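Section 4 - Setting up the serving table

Read section 3 first (power and water). If the Brerden burner is not lit and steady, stop here and go back.

4.1 Before you start

You need:
- the Catex folding table, both leg locks
- tablecloth and four clips
- soup kettle, ladle, drip tray
- disposable bowls, cream or white, either is fine
- the Quan ticket book

Table goes next to the windows. Not in front of the side door - that door stays clear the whole time, Hillville hall rules.

4.2 Table and cloth

1. Open the legs. Push each lock till it clicks. Lean on the table before anything goes on it.
2. Cloth on, shiny side up. Pull it flat, clip the corners.
3. Wipe it down even if it looks clean. Dry with paper towel.
4. Drip tray at the kettle end. Ladle rest inside the tray, not on the cloth.

NOTE: The cloth is plastic coated. Hot pans will mark it. Use the cork mats, they are in the box with the clips.

4.3 Kettle

1. Fill to the line inside, no higher.
2. Lid on. Dial to 6 until it simmers, then down to 3.
3. Stir from the bottom every ten minutes. Noodles and rice stay OUT of the kettle, they go in the bowl first.
4. Check the temprature with the probe. Write it on the sheet. Below 140 F for any length of time - tell Hậu Phan right away, do not just turn it up and carry on.

CAUTION: Steam comes out the back of the lid. Lift it toward you from the front edge and keep your sleeves out of the way.

CAUTION: Two people to move a full kettle. Burner off first. No exceptions, even for a short move.

4.4 Bowls

1. Wash hands, gloves on.
2. Take out one sleeve of bowls at a time. Leave the rest closed up. January count was 854 bowls, reorder form is in the folder.
3. Separate them before the line opens. They stick together, and pulling them apart with people waiting is slow.
4. Check each one for cracks at the rim. Cracked ones go in the trash, not back in the sleeve.
5. Set out a few, open side up. Refill as they go. Dont stack filled bowls.
6. Fill to just under the rim. Hand over with both hands.

NOTE: Ribbed bowls with a tab - tell people the tab is not for carrying a full bowl. Support it from undearneath.

4.5 Tickets

1. One ticket, one bowl. Tear it, drop the stub in the tin.
2. Book starts at 137. If yours starts anywhere else you have the wrong book, see Huệ Lò.
3. Seconds after 1:30 pm only, no ticket needed.

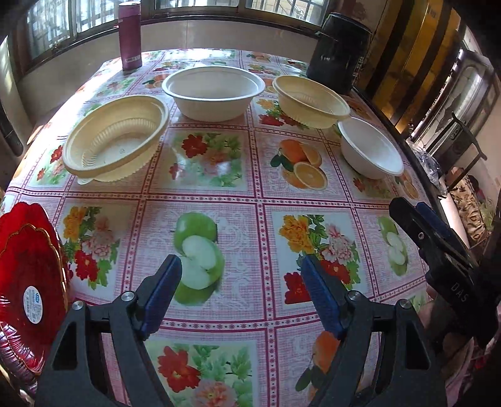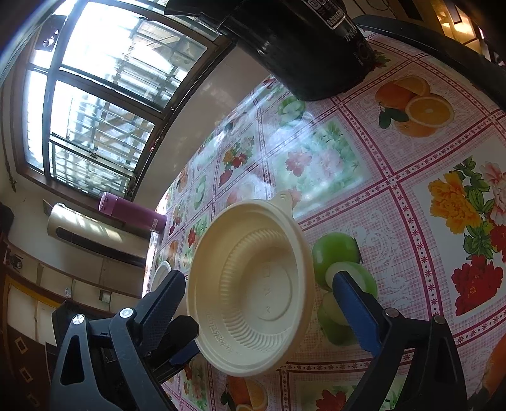 Fig. 4 - Bowls for step 4.4. First picture: cream and white, set out on the cloth. Second picture: cream bowl with tab.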